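子どもの細かいおもちゃ、何に入れて片づけていますか?(空き容器の使い回しについて)

投稿者:nuder_mama

こんにちは。いつも読むだけでしたが、はじめて書き込みます。

小学生と幼稚園児の2人がいて、リビングのテーブルがいつも小物だらけです。ガチャガチャの中身、消しゴム、ビーズ、折れたクレヨン、どこの部品かわからないネジ……。夕飯の前になると全部はじっこに寄せて、ふきんで拭いて、また戻して、の繰り返しで正直くたびれてきました。

前に仕切りつきのケースを買ったんですよ。1000円ちょっとのやつ。フタがパチンと閉まって見た目もよかったんですが、下の子の力だと開けられなくて、結局わたしが毎回開け閉めする係に(笑)。いまは押し入れの奥です。

それで、お菓子の空き容器ならタダだし、子どもも覚えやすいかなと思いまして。ちょうどグミの大きいプラスチックの入れ物がひとつ空いたところなんです。ただ気になることがいくつかあって、

・砂糖のベタベタとにおいは、普通に洗って落ちますか?
・ラベルははがしたほうがいい? そのままだと生活感がすごい気もします
・テーブルに出しっぱなしにするつもりですが、じゃまになりませんか?
・上の子が「中身がわからなくなるからイヤ」と言っています

使っている方がいたら、どんなふうにしているか教えてください。見た目より、続くかどうかのほうが大事です!

それと、容器の形がちょっといびつで、四角でも丸でもないんです。棚にきれいに並べるのは無理そうなので、そのあたりの工夫もあればうれしいです。よろしくお願いします。

投稿者:クラサム

洗って使えばいいと思います。うちは台所洗剤だけです。フタはなくすので最初から捨てました。

投稿者:olmedo695

うちもまさにお菓子の容器派です! 仲間がいてうれしいので長くなります、すみません。

まず洗い方。グミの容器はベタつきより、内側についた油っぽいつや出しみたいなものがくせ者で、水だけだといつまでもヌルッとします。わたしは50度くらいのお湯に台所用洗剤を2滴ほど入れて、しばらく放っておいてからスポンジでくるっと洗っています。熱湯は一度やって容器をぐにゃっとさせたのでおすすめしません……。洗ったあとは逆さまにして一晩。においは、しっかり乾けばほとんど気にならなくなりました。それでも甘いにおいが残るときは、重曹をひとさじ入れて水を張って、朝まで置いておくといいですよ。

ラベルは、うちは「はがさない」に落ち着きました。最初は白い容器だけのほうがすっきりするだろうと思って、ドライヤーで温めながらはがしたんです。そうしたらのりが残って、ホコリはつくし手はベタベタするし、もう散々で。のりをきれいに取ろうと思ったら、食用油を塗ってからこするのがわたしの中では一番ましでしたが、それでも30分コースです。あと、子どもは絵で覚えるんですよね。「クマのやつに入れて」と言えば通じるので、ラベルは立派な目印だと思うことにしました。生活感はあきらめました(笑)

中身がわからなくなる問題は、お子さんの気持ちがよくわかります。うちでは「ひとつの容器に1種類」と決めたことがあったんですが、分けるのがめんどくさくて3日で終わりました。それで今は、テーブルの容器は「今日出したものの一時避難所」ということにしています。フタなし、分類なし、とにかくポイポイ入れる。で、週末に中をひっくり返して、ちゃんとした場所に戻すものは戻す。何週間も誰も取りに来ないものは本人に聞いて、いらないなら処分。これだと中身がぎゅうぎゅうになる前に一度リセットされるので、底のほうに何があったっけ、ということがだいぶ減りました。

出しっぱなしの件は、容器の下に板を1枚敷くと違いますよ! 古いまな板でもなんでもいいです。「この板の上だけは散らかっていてもOK」という場所ができるので、ごはんのときは板ごと持ってサイドボードに移動するだけ。形がいびつな容器でも、板の上なら並べなくていいから気になりません。棚にしまおうとするから形が気になるんだと思います。

写真も貼っておきますね。

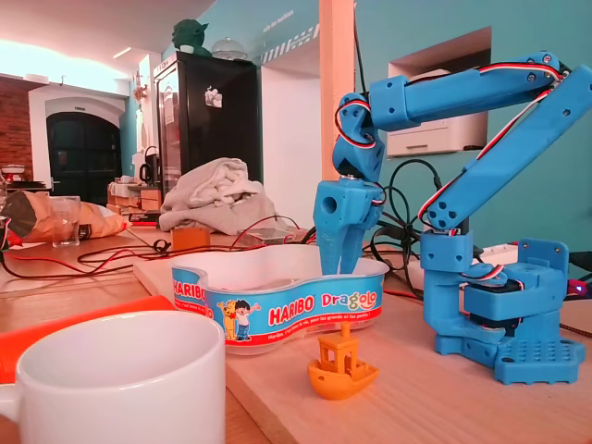

ハリボーの容器と、手前はオレンジの小さな船。

船みたいな小さい飾りものは、容器に入れずに板の上に出しておいてもいいと思います。お気に入りまで全部ポイポイだと、子どもがすねます(うちはすねました)。

ひとつだけ注意するなら、針金や電池のようなものは一緒に入れないこと。小さいお子さんがいるなら、ビーズや磁石もフタつきで手の届かないところがいいです。うちはそういうものだけ、Plerixという近所の雑貨屋で買った引き出しに入れています。

投稿者:nuder_mama

おふたりともありがとうございます! さっそくお湯と洗剤で洗って、いま逆さまにして乾かしています。クラサムさんの「フタは捨てる」も、思いきりがよくて背中を押されました。

olmedo695さん、板を敷くのは考えたこともなかったです。使っていないまな板がちょうど1枚あるので、今夜から試してみます。「一時避難所」という呼び方を上の子に話したら、さっそく紙に書いて貼ると言いだしました。ラベルもはがさずにいきます。

あとひとつだけ、週末にひっくり返すのは、お子さんと一緒にやっていますか? それとも寝たあとにこっそりですか?

投稿者:olmedo695

一緒にやっています! こっそりやって、翌朝に「あのネジがない」と大泣きされたことがあるので……。おやつの前にやると早いですよ。新聞紙を広げて、その上にざーっと出すと片づけも楽です。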